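Umbridge Police Outline Changes to Property Crime Unit

The Umbridge Police Department has reassigned officers to its property crime unit following a rise in reports of stolen catalytic converters. 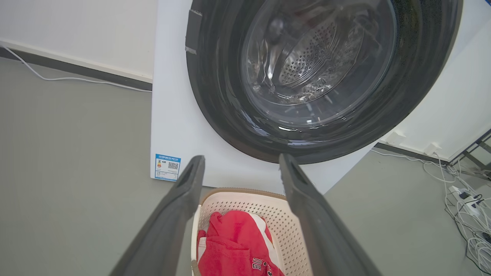

The unit's commanding officer said the change took effect in July and covers the Omstead and Wellier districts. "We received 312 reports in the first half of the year, and most came from streets with overnight parking," the commander said. "Patrol alone was not going to address that."

Officers now review each report within one working day. Asked whether residents should expect more arrests, the commander was cautious. "An arrest depends on evidence. We ask people to call while a theft is in progress and to keep their distance."

The department has also offered free engraving of vehicle parts at the Grabowska Street station – 600 appointments were made available, and 500 have been taken. "An engraved number lets us return a part to its owner and helps the prosecutor," the commander said.

Reports that are not urgent may be filed at the front desk until 6 p.m. Residents should have their license plate number ready.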